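Drotex Countertop Cleaner: Two Months In

I finally caved and bought the Drotex stone spray in February after my sister-in-law wouldn't stop talking about it. I've been using whatever was on sale for years (usually dish soap and a prayer), so I figured I'd give it a proper run before saying anything about it on here.

First thing, the smell. The label says "linen and fig" and I braced myself, because the last scented cleaner I had gave me a headache by lunchtime. It's pretty mild! You spray, you get a little whiff of something sweet, and ten minutes later it's gone. My husband didn't even notice I'd switched.

It does a good job on the everyday stuff. Coffee rings, jam, that greasy film you get next to the stove, all wiped up with one pass and a dry cloth. Dried-on turmeric was another story. I cook with it almost every night and the spray did lighten the spots, but I had to go back twice and I could still see a faint yellow patch in the morning light. Krishnan makes a paste that handles that kind of thing better, though you have to let it sit overnight and it's a pain to rinse.

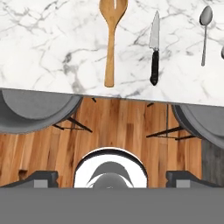 The bottle is 600 ml and mine lasted me some 2 months, wiping down every evening and a bit more on weekends. I think that's decent. What I don't love is the trigger. It started dribbling down the front by week three and I ended up pouring the rest into an old Anusia bottle I had under the sink, so now I have a very fancy looking sprayer with the wrong name on it.

Streaks? A few, if you go heavy. Two squirts is plenty for my whole prep area. I use an old T-shirt to buff and that works better than the microfiber cloths, which leave fuzz all over the place.

I got mine at the hardware store in Sosthorpe, and they had the refill pouches too. I'd buy it again, but I'd get the pouch and skip the bottle.

Kamala Poduval
March 26, 2026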